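Mallby Luggage Scale, Model 60
Set-up and Use Guide
Section 4: Weighing a suitcase

Please read Section 3 (Batteries and levelling) before you start this section. The scale must be level and the small green light must be on.

4.1 Before you weigh

1. Put the scale on a hard floor. Carpet, rubber mats and grass give a wrong reading.
2. Check that all four feet touch the floor. Push gently on each corner. If the plate rocks, turn the foot at that corner until the movement stops.
3. Press the ON key. The display shows 8888 and then 0.0.
4. Choose the unit with the UNIT key. The factory setting is kilograms. The scale remembers your choice when it is switched off.

Note: If the display does not go to 0.0, press ZERO one time and wait. Do not press ZERO again while the numbers are changing.

4.2 Placing the suitcase

1. Close all zips, locks and straps. A strap that hangs down to the floor carries a part of the weight.
2. Push the telescopic handle fully down.
3. Lift the suitcase and lower it slowly to the centre of the plate. Do not drop it and do not slide it from the side.
4. Take your hands away.
5. Wait until the display stops blinking. The weight is now held for 60 seconds, also if you remove the suitcase.

CAUTION: Do not stand a suitcase on its wheels on the plate. It can roll off and hurt your feet. Lay it down.
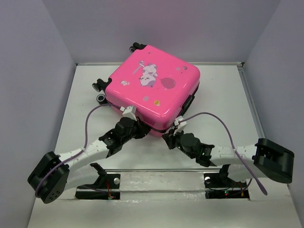
The scale gives the same result for any position of the suitcase, provided that the whole weight is on the plate and no part touches the floor or the wall. For hard-shell cases we recommend the lying position. A pink case with its black wheels out at one end, as you see it here, cannot roll when it is on its side, and the carrying handle in the dark band between the two halves stays free for your hand. Soft bags can be laid on either large face. If a bag is longer than the plate, use the extension frame (part number 2396), and press ZERO after you have fitted it.

4.3 Weighing more than one piece

1. Weigh the first piece as in 4.2.
2. Press ADD. The display shows the letter A.
3. Remove the first piece and wait for 0.0.
4. Place the next piece and press ADD again.
5. To see the total, hold ADD for 2 seconds.

The memory is erased when you press OFF or change the unit.

4.4 Messages on the display

Err 1: The load is too heavy. Remove it at once.
Err 2: The load is moving. Wait, or place the suitcase again.
Lo: The batteries are weak. Change all of them together.
----: The scale is not level. See Section 3.

4.5 Care

Wipe the plate with a damp cloth. Do not use solvent or a high-pressure washer. After about 3000 weighings the rubber feet should be replaced. New feet can be ordered from Treltier Service under the name "Findum foot set", grey colour. The older Inthanon feet have a different thread and do not fit this model.

Text of this section: Aivar Sakalauskas
Revised 01/03/2021

Continue with Section 5: Calibration.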